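Teaching by Hand at Zunport

On the second floor of the Zunport engineering building, the working day is measured in demonstrations. An operator puts on a glove, picks up an object, places it, and begins again. Each repetition becomes a record from which a robot may later learn the same movement. By December the group responsible for the work, known internally as the Cleveo program, had collected 688 demonstrations toward a first goal of 1000.

The program is directed by Gil-soo Hyun, who came to robot learning from the design of industrial hand tools. Hyun had spent much of an earlier career watching assembly workers and noting where a tool forced the wrist into an awkward position. The same habit of observation now shapes the way the laboratory gathers its data.

"A person who knows how to put something away does not think about the fingers," Hyun says. "If we ask that person to steer a machine, the fingers become the whole problem. We wanted to record people while they were still thinking about the task."

Two methods are in use at Zunport. The first is remote control, in which an operator seated at a console moves a pair of handles and the robot arm follows. The laboratory's console, named Zurnix, was built in the program's first year and remains the preferred method for work in which contact force is important, such as closing a lid or pressing a connector into place. Its records need little conversion, as the motion is the robot's own from the start. It is also slow. New operators commonly need several sessions before their movements are smooth enough to keep.

The second method leaves the robot out of the room. The operator wears an instrumented glove and performs the task directly, and the movement is later translated to the proportions of a mechanical hand. The laboratory calls this version of the system Cha. Work with Cha takes place at an ordinary table, and its tasks are deliberately modest: lifting, sorting, setting down, and returning small goods to a container.

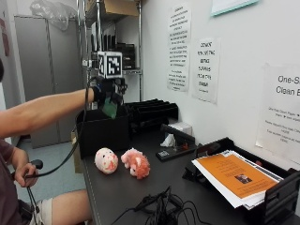 Volume 34, Issue 2

The cube on top of the glove carries black-and-white square patterns, which allow software to calculate the position and angle of the hand from video. The glove supplies the bending of the fingers. Neither source is sufficient alone. When the patterned faces turn out of view, the position estimate weakens, and operators are trained to keep the back of the hand reasonably open to the camera without stiffening the arm.

Soft objects receive particular attention. A plush toy has no single correct grasp, and its shape under the fingers is different each time it is lifted. A program trained only on rigid blocks tends to close the hand to a fixed width, which may be too loose for one toy and needlessly tight for another. Hyun's group therefore includes plush toys in the tabletop sessions and asks operators to vary their approach - from above, from the side, by an ear or by the body.

The translation from human hand to machine remains the most difficult stage. People roll an object slightly between thumb and forefinger before letting go, often without noticing it. The robot hand at Zunport cannot reproduce that motion, and early attempts to copy it resulted in dropped items. The current procedure asks the operator to pause briefly over the container and open the hand in a single movement. Around 34 percent of the first recordings were set aside for lacking a clear release.

The question of which mistakes to keep has been debated within the program. A demonstration in which the operator misses an object and reaches again was once discarded as a matter of course. Such records are now retained and labeled, on the view that a robot will also miss and should have some account of what a person does next. Demonstrations interrupted by equipment faults are still removed.

Hyun expects both methods to continue. A set of Cha recordings will be used for initial training, with a smaller number of Zurnix sessions added to correct the timing of contact. The combined approach is to be tried first on the tabletop tasks and then on the stocking of supply drawers, where objects must be placed among others already stored.

The laboratory is also revising its guide for operators. The present edition devotes four pages to the fitting of the glove and a single paragraph to rest periods, a balance that Hyun intends to change before the next group begins training.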